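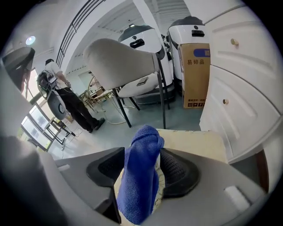 *Storodell microfiber cloth in royal blue, with a cream tabletop and a gray upholstered chair behind.*

## Storodell Microfiber Cloth, Royal Blue

Item 400-11. Sold by Viluvbridge in packs of 10 or in a carton of 50.

An everyday cloth for tables, desks, chair frames, counters and glass. It has a soft, slightly fuzzy surface that picks up dust dry and takes off finger marks and drink rings when damp. The color is a deep royal blue, the same across the whole Storodell line, so refills match the cloths you already have.

### Details

| | |
|---|---|
| Color | Royal blue |
| Material | Polyester and polyamide microfiber |
| Size | 400 x 400 mm |
| Edges | Stitched on all four sides |
| Pack | 10 cloths, paper band |
| Carton | 50 cloths (5 packs) |
| Care label | Sewn in at one corner |

### Using it

For dusting, use the cloth dry and fold it in half twice. You get eight clean faces. Turn to a new one when the first stops picking up.

For smudges on a light tabletop, wet the cloth with plain water and wring it out hard. Wipe along the length of the table, then go over the front edge separately, where hands rest and marks build up. Finish with a dry cloth if the top is glossy. Older marks may need a drop of dish soap. Rinse the soap off afterward or it leaves a film.

On chairs, it works well on metal legs and hard seats. For upholstered backs, use it dry or barely damp and brush in one direction. Test first on a part that doesn't show.

Don't use it on hot surfaces, on unsealed wood when wet, or with chlorine bleach.

### Washing

- Machine wash warm, with other microfiber only. Cotton towels shed lint into the cloth.
- Wash separately the first time. Some blue dye can come out.
- No fabric softener and no dryer sheets.
- Tumble dry low or hang up. Do not iron.

A cloth that starts to push water around has usually been washed with softener. Two washes in plain warm water normally bring it back.

### Other colors

The same cloth comes in green (400-12) and yellow (400-13). Many customers keep blue for tables and desks, green for kitchens and yellow for washrooms. Red is discontinued. The Lokis glass cloth is a different product with a flat weave and is listed on its own page.

### Ordering

Packs ship from stock. Cartons leave the Kwiatkowski warehouse on the next working day if the order is in by 11 in the morning. Unopened packs can be returned within 50 days. We can't take back opened packs unless there is a fault in the stitching or fabric.

For standing orders, write to Iwona Głowacki at the Viluvbridge sales desk and give the item number and how often you want delivery. Standing orders can be paused at any time.

### Customer comments

**Krystyna Duda, office manager:** "We use these on the meeting tables. They wash well and the edges hold. I would like a larger size for the long table, but folded in half this one does the job. The paper band is better than the old plastic bag."

**Reply from Viluvbridge:** A larger size is planned. It will be listed here under its own item number.

Page updated 20 Apr 2024. Care instructions revised, red removed from the color list.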